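Clidham had its good citizen awards last night, in the leisure centre, under the basketball hoop. I went because my neighbour was up for one and because there was a buffet. A thread.

My neighbour is Vasilică Munteanu. In February he saw a lad come out of the chemist on Skarnel Road with the charity tin under his coat, and went after him. Vasilică is a piano tuner. He was wearing clogs.

The chase went past the library, through the bus station and twice round the war memorial. The citation called it "a sustained pursuit". I have seen him run for a bus and I would have called it something else.

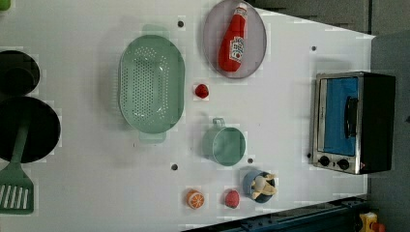
Anyway, the lad gave up first. Sat down on the steps of the bank and handed over the tin. Vasilică sat down next to him, being in no state to do anything else, and they waited for the police together.

The tin had £39 in it and a button. The chemist has since chained it to the counter, so you now have to lean over the cough sweets to be generous.

He got a framed certificate and a handshake from a chief inspector who had three goes at "Vasilică" and then settled on "this gentleman".

Also honoured: a woman who talked a man down from the multi-storey, which made the whole room go quiet, and two teenagers from the Nyberg estate who pulled a spaniel and then its owner out of the canal. In that order. The owner clapped very hard.

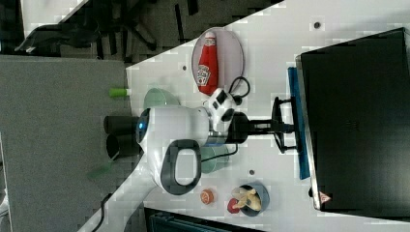 Ebbe Rønning
Clidham · 13 June 2025

The council leader used his speech to tell us crime in the town was down. He had a figure, 3,036 offences last year, and left a gap after it for applause. You try clapping 3,036 offences.

Buffet report: egg sandwiches, gone by the time the W surnames had been up. Alphabetical order is a crime too - I'd like it added to the figures.

Vasilică has hung the certificate in the downstairs loo. He says his knee still isn't right. He's doing my piano on Tuesday and I have been told there's no neighbour discount for heroes.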